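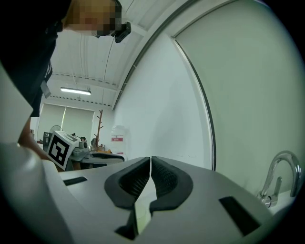
## 4. Fitting the finger pads and checking the grip

This section covers the hand-held gripper only. The Ostix base station is in section 6. If you are building a pair, finish both grippers to the end of step 9 before going further, so the settings match.

You need:

- the assembled gripper body from section 3
- 2 finger cores and 2 mesh pads
- a 2 mm hex key
- isopropyl alcohol and a lint-free cloth
- the printed marker sheet from the Danham parts bag

**Caution:** Take the battery out before you put your fingers near the linkage. The return spring is strong enough to pinch.

1. Wipe both finger cores with alcohol and let them dry.
2. Press each mesh pad into its rim, starting at the tip and working down to the stem. The textured side faces inward.
3. Slide the stems into the body until they click. The left and right stems are keyed and will only go in one way. If one needs force, pull it out and look for leftover print support in the slot.
4. Tighten the stem screws a little at a time, switching sides as you go.
5. Squeeze the trigger slowly. The fingers should close evenly and leave a narrow, straight gap just before they touch. A gap that is wider at the top means one stem is not fully seated.

> **Note:** Pads from the first Mandness batch (January) are slightly thick. Trim the back edge with a sharp knife. Do not sand the mesh.

### Marker plate

6. Cut out the marker along the outer white border. Leave the border on - the tracker needs it to find the edges of the black squares.
7. Stick the marker to the plate with thin double-sided tape. Press out any bubbles from the center.
8. Screw the plate to the top of the gripper and check that it does not rock.
9. Write the marker number on the underside of the body and in the workshop log.

### Grip check

Work on a clear patch of bench or counter with the overhead light on. Start with something small and smooth. 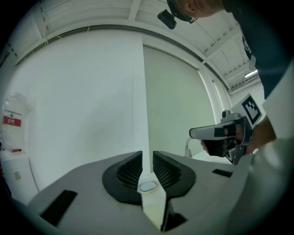

10. Lower the gripper until the fingertips are just above the surface, then close it without pushing down. Lift, hold, and set the object back.
11. Repeat 50 times with each gripper. Write down every drop. One or two is normal with new pads; more than that usually means grease on the mesh, so clean the pads and start the count again.
12. With both grippers in use, pass an object from one to the other. Keep both marker plates facing the tracking camera while you do it.

**Caution:** Keep the grippers away from running water. The body is not sealed, and the Van Damme connector inside the grip will corrode.

If the trigger sticks after the check, go back to step 4 and loosen both stem screws by a quarter turn. Almost all sticking comes from screws that are too tight.

Last changed February 15, 2020: new torque advice in step 4, marker border note added.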